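Teaching a Robot by Demonstration: Hand Guiding and Remote Control
Handout 3, Sugden Laboratory Course in Practical Automation

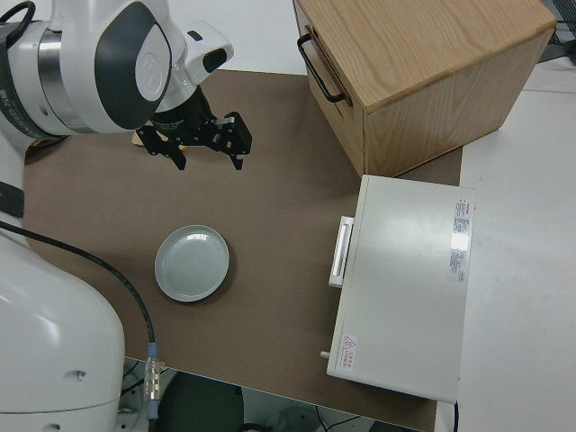
A remark from last year's course feedback asked why students should spend two sessions moving an arm themselves when the same motion could be typed in as a list of positions in ten minutes. The objection is a fair one and deserves an answer before the practical work begins. A list of positions is quicker where the block, the plate and the drawer never move. Once the starting position of the block is changed between attempts, the list must be rewritten each time, whereas a set of demonstrations can cover the change.

1. Two ways of showing a task

Hand guiding. The operator holds the arm near the wrist and leads it through the motion while the joints are set to give way under light pressure. The arm records its own joint angles. The method is easy to learn and gives a good sense of contact. Its chief drawback is that the operator's hands and sleeves enter the camera view, and these will be absent when the robot works alone.

Remote control. The operator stands at the Wever desk and moves a hand controller, which the arm follows. The camera view stays clear of the operator. Most students lose some feeling for contact and tend at first to press too hard on the work surface. Expect the first session to be slow.

2. Tasks for this unit

Task A: pick up the wooden block and place it on the plate.
Task B: open the drawer of the cabinet by its handle.
Task C: take hold of the bar handle on the white appliance and release it again. The appliance remains unplugged throughout.

Task A is to be shown by both methods. Tasks B and C are to be shown by remote control only.

3. What makes a usable demonstration

Begin each attempt with the gripper open and clear of the surface. Move at an even pace. Long pauses are recorded along with everything else, and a system trained on them will learn to pause. Approach the block from above and close the fingers only when it lies between them. If the block slips, let the attempt run on to its end and mark it as failed on the sheet. Failed attempts are kept in a separate folder and must not be deleted.

Vary the position of the block between attempts, but keep it within reach of the arm. The plate may also be moved. The cabinet may not, as its position is used in Unit 4.

The February group submitted 83 demonstrations of Task A, of which 22 were set aside. The usual faults were a late start to the recording and a gripper closed too early.

4. Safety

Keep one hand on the stop button whenever the arm is powered, except during hand guiding, when a partner holds it. Check before each session that the cable on the work surface lies outside the path of the arm. Long hair is to be tied back.

5. Written work

Each pair submits its Task A recordings in the Skatov format, together with a one-page comparison of the two methods. State which gave the smoother path and how this was judged. Plots may be made with the Kokell viewer or by any other means. Work is due by noon on Monday, April 25, 2022, through the course page. Late work is accepted only by prior arrangement with the course office.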